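Research technician (robot manipulation), Kumarasinghe Lab, Flostthorpe

Fixed term, 11 months, full time

We study how two-armed robots learn kitchen tasks from people who guide them by hand. Our last study used 658 guided runs of one task, moving steamed buns between a steamer and a plate. A policy trained on 500 of them did as well as one trained on the full set. We now want to know whether the same holds for tasks with lids and handles.

You will guide the arms, label recordings, reset the table between runs and keep the run log. You will work with Tahsin Gamage and Indrek Kazlauskienė - both are on site most of the time.

You should have steady hands, tidy notes and some experience of lab or workshop work. Basic Python is useful. A degree is not required.

To apply, send a CV and a one-page letter to Loretta Blackwood, with the names of 3 referees.
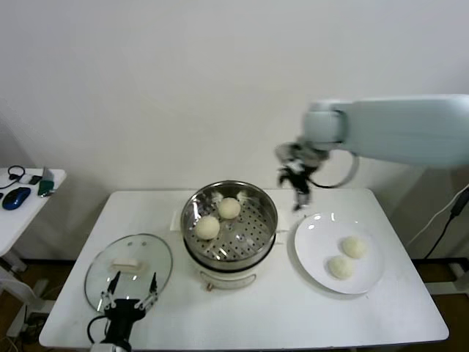

Flostthorpe, 2020-03-22

The buns task uses two arms, a steamer with a glass lid and a round white plate. New starters learn on this task before moving to the others. Interviews will be held by video call.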